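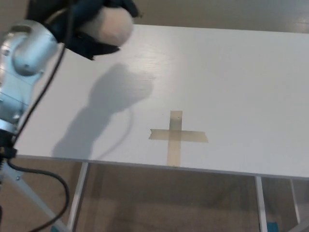

Robotic arm with black gripper.

FOR IMMEDIATE RELEASE
Aug 24, 2019

Unused medicines: Flesgate pharmacies take back 640 kg since June

FLESGATE - Old tablets, half-used inhalers, patches, out of date cough syrup. All of it handed in over the counter at pharmacies in the Madar group, no questions asked, no receipt needed. Total so far 640 kg, from 1302 households.

Of those, 238 brought in prescription painkillers, which is what the scheme was set up for.

"People keep them in the bathroom for years. Then a teenager finds them, or a visitor," said Chantal Arsenault, lead pharmacist at Madar. "We would much rather have them back."
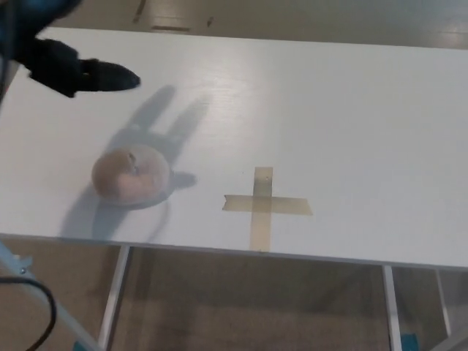

Returns are sealed the same day and go for incineration. Please dont flush anything. Needles and sharps NOT accepted at the counter, ask staff for a yellow bin instead.

Two more branches join next month, Flesano Road and the one by the bus station. Opening hours as normal, closed for lunch at Flesano Road.

Dušan Kubíček, who runs the scheme for Madar, said labels should be left on but names can be scribbled out. "Bring the box if you have it. If not, a carrier bag is fine."

Leaflets availble at all branches and GP surgeries in town.

Press contact: Dušan Kubíček, Madar Pharmacies, Flesgate

ENDS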